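Workshop notebook, Hasside parish hall, back room
August 9, 2022
Reading time: 2 min

Print this page | E-mail this page

Sorting for the school supply drive, continued. I came at the usual hour and Rosário was already labeling. We decided to finish the notebooks first, then the pencils, and leave the backpacks for the next person, who will be Joaquim.

Total items received until this morning: 1,496. This number is from the tally sheets and not from the computer, because the computer file still has the June donations inside it. I did not correct the file. Custódio knows how it was built and I prefer that he does it.

Backpacks: we have 44 good ones. Two more have a broken zipper. Aurora Carvalho has offered to repair them at home, so they went into her bag and I signed them out on the door list. Please do not count them again when they come back.

The packing order we tried last time (heavy things at the bottom, then paper, then the pencil case on top) works well for the large backpacks. For the small ones it is bad. The folder bends at the corner. We tried putting the folder in first, flat against the back, and the notebooks after it, and this stays straight. I wrote the new order on a card and taped it to the shelf. If somebody has a better idea, please write it on the same card and do not make a second card.

Tape: the rolls from Plelon split when you pull them quickly. Slow pulling is fine. There is still half a box, so we use them until they finish, and then I would ask to go back to the other kind. 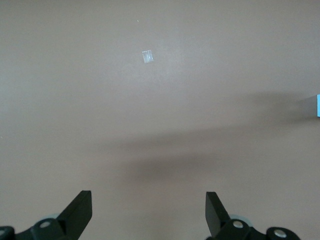 Small clear piece on the table, looks like tape or thin plastic.

The Valente school called in the afternoon. They now have 12 new families and ask if we can include them. I said yes for the notebooks and pencils and "I will confirm" for the backpacks. It depends on what arrives from the Clutenlow collection box, which Brock empties on his way home. He did not come yet when I wrote this.

Things still missing: glue sticks, wide-ruled paper, scissors for left-handed children. Crayons we have too many. I would like the next announcement to say this clearly, in kind words, so that people who already bought crayons do not feel bad.

One mistake of mine: I put the calculators with the office supplies. They belong to the middle school shelf. Moved back before I left.

Key is in the usual drawer. The window on the left side does not close completely, push it from the bottom.

Comments (3)

Custódio Bragança
I will take the June lines out of the file tonight. Please keep the paper tally until I say it is done.

Brock Gauthier
Clutenlow box was nearly full. Mostly paper, wide-ruled, so you can cross that one off. No scissors. I left everything by the radiator.

Aurora Carvalho
Zippers are fixed, one of them is a different color now. Does the new packing order also apply to the kindergarten bags? Those do not have a folder.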